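Rice, Peanuts and Sweet Things: Table Gallery from the Drurside Kitchen

Welcome to my small gallery page. I keep it for the members of our food table in Drurside, where in March we put together plates and trays for the Semari open afternoon. My name is Nestor Talavera and I look after the dry foods. English is my third language, so please forgive the places where I choose a wrong word.

The idea of the table is simple. We use only things which can stay at room temperature for the whole afternoon, and we like to show them raw, as they come from the bag. Visitors can look from near and ask what they want. Some of them have cooked rice all their life and still they bend down to see the grains!

Princess Fajardo made the plan for the trays. She prefers a dark tray for anything white, and I agree with her, as on a pale plate the rice is almost lost. For the amount I followed her note, which says 400 grams for one tray, poured in the middle and left to spread by itself.
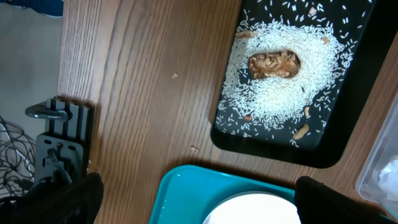
For the sweet part we wanted something with a strong brown colour, and it goes in the centre, where the eye arrives first. I press it down a little with two fingers so that it has a seat in the rice. Peanuts go on last. I never place them in a line, I only let them fall from the hand, and if one rolls to the border it can remain there.

A few words about the ingredients, as I was asked by e-mail.

The rice is a plain white one from the shop Ignacio, at the end of Darneleck Road. It is sold by the kilo and they will fill your own jar if you bring it clean.

The peanuts are from the same shop. Ask for the ones without salt, the salted kind makes the rice dusty after some hours.

The tables are wood and we do not put a cloth on them. Princess says the brown of the wood is already a good cloth, and it is quick to wipe when crumbs are falling.

If you have an allergy to nuts, please tell us at the door and we will show you the other table, which has only beans and dried fruit. The trays with peanuts stay on one side of the room, and the spoons are not shared between the two.

The next group of trays will be lentils, in 8 sorts. I am still looking for the black ones, so if you know a shop, write to me through the contact page.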